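The Slow Hand

The arm at the Fadisthorpe reading room closed on Inese Liepiņa's wrist at 7 in the morning, before the doors were open. It didn't break anything. It held her for as long as it took Povilas Vaher to cross the floor and hit the stop, and then it kept holding her, because the stop cut the power and the fingers were built to stay shut when the power went.

He had to find the hex key. It was in a drawer under the returns desk, in a box marked Bikier, with the manuals. He backed the screw out a quarter turn at a time while she looked at the ceiling and told him about her sister's kitchen.

"Is it getting tighter?" he asked.

"No. Keep going."

When the fingers let go there were two flat marks on her skin, one on each side. She put her coat on and walked to the clinic by herself. She wouldn't let him drive her.

Kavinda Siddiqui came up from Vendwood on the noon train. He had a laptop and a soft voice, and he had written most of the grasping code. He sat down across from Povilas and asked what she had been doing.

"Putting a pen back."

"Near the arm?"

"Where the pens go. The arm was parked."

Kavinda typed for a while. The log said the arm had been told to pick up a pen. It had found something long and pale at the right height and had picked that up. The order had been sent the night before, at closing, and had sat in the queue until the arm was switched on again.

"So it was late," Povilas said.

"It was late. And the grip check was off."

"Who turned it off?"

Kavinda turned the screen around. The change had been made in July, from Povilas's own account. He remembered the day then. The arm had been dropping paperbacks, over and over, and Mirta Cisternas had called from the head office and read him a line to type. He had typed it. The arm stopped dropping paperbacks and everyone was pleased.

"She said it was a sensitivity setting," he said.

"It is, in a way."

They took the arm off its post that afternoon and carried it to the storeroom under a blanket. Kavinda said they would have to teach the grip again from the beginning, by hand, with ordinary things. He wanted 2000 good picks before he would trust it with a door closed between it and a person. Povilas asked what he wanted before there was no door. Kavinda said he hadn't decided.

Inese came back on Monday with a bandage she didn't need. She read the report standing up. It had Povilas's name in it twice and Mirta's not at all.

"Did you write this?" she asked.

"I signed it."

"That isn't what I asked."

He said he would send it back. She gave him the pages and went to hang up her coat.

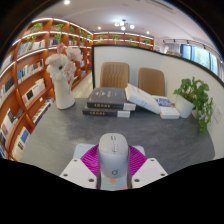
Why didn't the stop button open the fingers?

Because a gripper that opens when it loses power will drop whatever it has, and the people who designed this one worried about dropped loads and gave no thought to a trapped hand. Kavinda wrote that sentence for the second report. Inese made him move it to the first page.

The second report took until the end of the week. Mirta called once, and Povilas put her on speaker so that Kavinda could hear. She said she had never told anyone to leave the check off for good. Povilas said that was true, she hadn't, and he wrote it down along with the rest.

A release lever came from Bikier in a padded envelope. It was red and shorter than his thumb. Inese fitted it herself, then shut the fingers on a rolled newspaper, cut the power and pulled. The newspaper fell on the floor. She picked it up and did it again with her left hand.

"Now you," she said, and held out the newspaper.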